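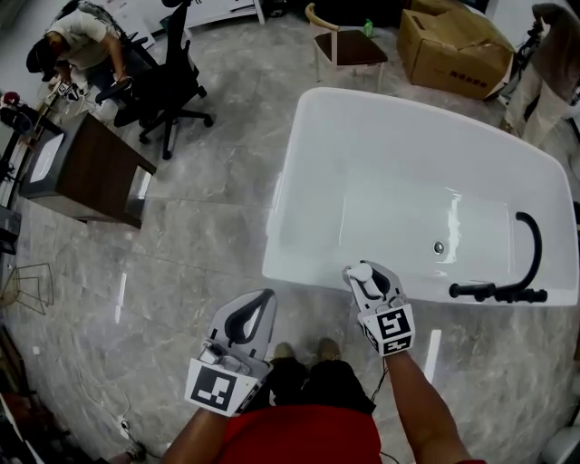 Pilton Bath

Two-handed handheld gripper demonstrations around bathroom fixtures
Data card, last revised July 24, 2023
Maintained by Tatsuya Chiba

Summary

Pilton Bath is the bathroom part of the Pilton collection. It holds demonstrations made by people using a pair of handheld grippers, with a head camera on the operator and a camera on each gripper. No robot arm is used during recording. The data is meant for training policies that work from camera views, mainly for reaching, wiping, placing and handle operation at tub height.

The kitchen and storage parts have their own cards. File layout is the same in all of them, so a loader written for one will read the others.

What an episode contains

Each episode is one attempt at one task by one operator. It is stored as a folder with:

head.mp4 – video from the operator's head camera
left.mp4, right.mp4 – video from the gripper cameras
poses.csv – gripper poses in the episode's own coordinate frame
width.csv – finger opening for each hand
meta.json – task name, operator code, fixture code, software version, notes

Timestamps in the CSV files are in seconds from the start of the episode. The three videos are trimmed to the same start and end. If one stream is shorter than the others, the last frames are not padded, so check lengths before stacking.

Poses are given as position plus quaternion, in the order x, y, z, qx, qy, qz, qw. Left and right always mean the operator's left and right.

How it was recorded

Recording is done at the Zerkstead site, in a shared room with several fixtures and pieces of furniture. More than one operator can be in the room at a time. Other people and their equipment will therefore show up in the background, and they move. We kept these episodes. A policy that only works against a still background is not much use to us.

The grippers carry printed square markers. The Ikine tracking software uses them to line up the two hands with the head view at the start of each episode, and again whenever tracking is lost. Operators are asked to do the following:

Check that both gripper lenses are clean.
Bring the markers into the head camera's view and hold still until the software confirms.
Start with both grippers off the fixture and the fingers open.
Do the task at a normal pace, without talking to others.
Return to an open-finger position and stop.

Touching the fixture by accident is fine and the episode is kept. Dropping an object is also kept, with "drop" written in the notes field. Episodes where the operator puts a gripper down partway through are deleted.

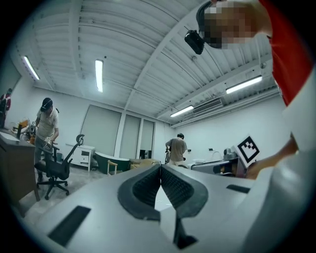
Cables should run behind the forearm. In the January recordings they sometimes hung across the lower part of the head view, and those episodes carry the note "cable".

Tasks

rim_place – put an object on the tub rim and let go
rim_wipe – wipe along the near rim with a cloth, one hand steadying
handle_turn – move the faucet handle and return it
basin_pick – pick an object off the tub floor
hand_over – pass an object from one gripper to the other over the basin

The fixtures are not connected to water. Nothing in this set teaches a policy about flow, splashing or wet surfaces.

Privacy

Faces are blurred in released video by an automatic pass followed by a manual check. Audio is never stored. Operator codes are random and cannot be matched to names from the release. If you find a face that was missed, report the episode ID and we will pull the file and replace it.

Known problems

Glossy white surfaces. Ceiling lights reflect in the tub and in polished tile. Depth estimated from the videos is poor there, and pose tracking drifts when the reflection fills most of a gripper view.

Black fingers on black fixtures. The finger tips are hard to pick out against a black faucet. Labels made by our segmentation script should not be trusted for handle_turn.

Version 2 changed the sign of the width values for the left hand. Anything exported before that needs the fix in tools/width_fix.py. The script is safe to run twice.

Roughly 6 percent of hand_over episodes have a short gap in poses.csv at the moment of transfer, when one gripper covers the other's marker. Gaps are left as empty rows. We tried filling them in and the result was worse.

Splits

Train and test are split by operator, so no operator appears in both. They are not split by fixture. If you need results on an unseen fixture, use the Lindqvist split file, which holds out 2 fixture codes completely. Please say which split you used when you report numbers.

Changes and contact

Send corrections through the issue tracker, with the episode ID in the title. Requests for new tasks go to Tatsuya Chiba and should include a short written start and end condition – without those we can't brief the operators.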